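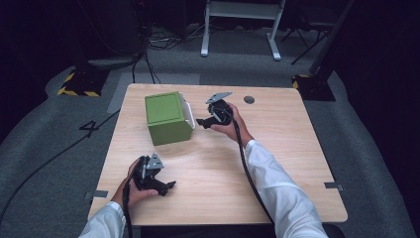 Rental registry opens in August for Ambrose landlords

Anyone who rents out a house, apartment or basement suite in Ambrose will need to put it on the new town rental registry this year. Registration opens in August and the first round closes 40 days later.

The town council passed the measure in the spring after two years of talk. Ambrose has 1,914 rental units on its own estimate, but the building office has current contact details for only 561 of them. When a furnace quits or a water line breaks in one of the others, inspectors often have no phone number to call.

"We had a duplex on Plindden Road with no heat for most of a week, and the owner's address on file was a mailbox that had been closed," said Brendan Fitzgerald, who runs the building office. "The tenants didn't have anything better. They paid rent through an app."

Owners will be asked for a name, a mailing address, a phone number that someone answers after hours, and the number of bedrooms in each unit. There is no charge for the first year. After that the fee has been left for the next budget. An owner who has not registered by the deadline gets a letter, then a second letter, and after that can be fined up to $1,000 per unit.

The registry does not set rents and does not trigger an inspection. Inspections will still be done on complaint, as they are now. Rooms rented inside the owner's own home are exempt, and so are the seasonal cabins at Feltusitz, which fall under the county.

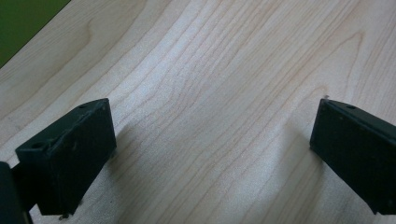 What tenants should know

Tenants do not have to file anything. Once the first round closes, a tenant can call the building office and ask if their address is registered and who the after-hours contact is. Owners' home addresses will not be given out over the phone.

Phyllis Bramwell of the Brisamville Tenants Network said her group had asked for the list to be posted online and did not get that. Brisamville started a similar registry a few years back and puts the whole thing on the town website, minus phone numbers.

"It's a start," Bramwell said. "People want to look it up before they sign a lease, and they aren't going to call an office to do it."

Fitzgerald said an online version could come later. The current software can't hide some fields and show others, and replacing it is on the list for next year.

How to register

Forms will be at the building office counter and can be filled out there or mailed back. Owners with more than one property can put them all on the same form and attach extra sheets. Property managers may sign for an owner if they bring a signed letter. The counter is open until 4:30 p.m. and closes for lunch at noon.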